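Dremham Tool Library – Frequently Asked Questions

Answers to what people ask us most at the desk and by email.

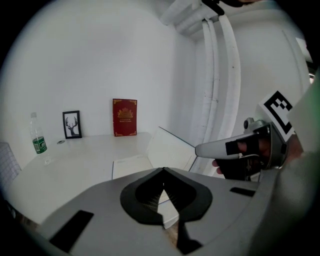
Who can join?
Anyone 18 or older who lives in Dremham or Lurkton. Bring a photo ID and something with your address on it, such as a utility bill.

How long can I keep a tool?
7 days. You can renew once by phone if no one else has reserved it. Pressure washers and floor sanders go out for 3 days and can't be renewed.

How many tools can I have out at once?
Five. A drill and its case of bits count as one.

Do I need to reserve?
Not for hand tools. Larger items should be reserved, especially from April on, when tillers and hedge trimmers are usually spoken for by Tuesday.

What if something breaks?
Tell us when you bring it back. We don't charge for normal wear. If a tool is lost or badly damaged, we ask for the replacement cost, less something for age.

Do you supply blades, sandpaper and fuel?
No. Saws go out with one blade fitted – anything beyond that you buy yourself. Gas tools should come back with an empty tank.

Can I donate tools?
Yes, if they work. We have roughly 2000 items on the shelves and are full up on claw hammers and hacksaws. Clamps, ladders and tile cutters are always wanted.

Where do I return things after hours?
Hand tools can go in the drop box on the Kelmendi Street side. Please don't leave power tools there.

Who do I ask about group memberships?
Somtochukwu Ezeani, at the front desk or on extension 106.

Last updated: April

Contact us | © Dremham Tool Library | Back to top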